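14 July 2025

Baskets, finally

Cold, grey, no reason to leave the house, so I made a start on the odds and ends for Flomholm. Snædís Damgaard lent me two wicker baskets on the weekend and I love them already – the colour of good toast.

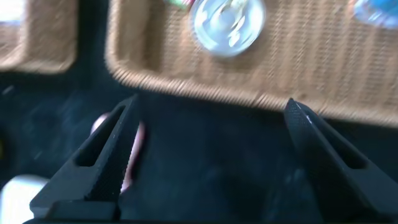 After lunch

I'd meant to do bathroom in one and food in the other. Simple! Then Niall Guthrie rang about the ferry (373 dollars return, with the car, I nearly choked) and I kept sorting with the phone under my chin, so you can guess how well that went.

What I did work out is that a black cloth underneath is brilliant for this. Pale things just jump out at you and nothing rolls off under the fridge.
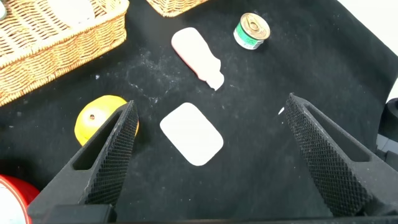 Niall reckons we should buy all the bathroom stuff when we get there, but the shop at Flomholm shuts at 2 and last November I washed my hair with dish soap for 3 days. Never again. I'd sooner cart it.

The mug really ought to live with the kitchen things, and so should the little pink saucepan, but they fit nicely beside the bath puff so I'm leaving them. The peach probably won't last until we go – I'll have it with my tea.

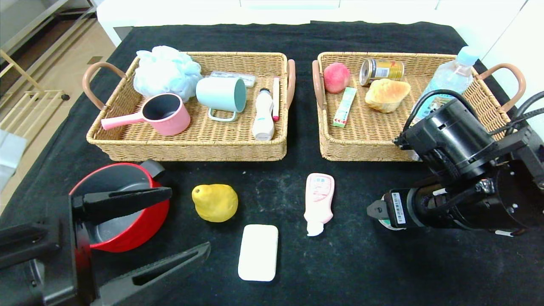 Both baskets on the go, pear still to find a home.

Must ring Snædís tomorrow and ask if she wants them back before the trip.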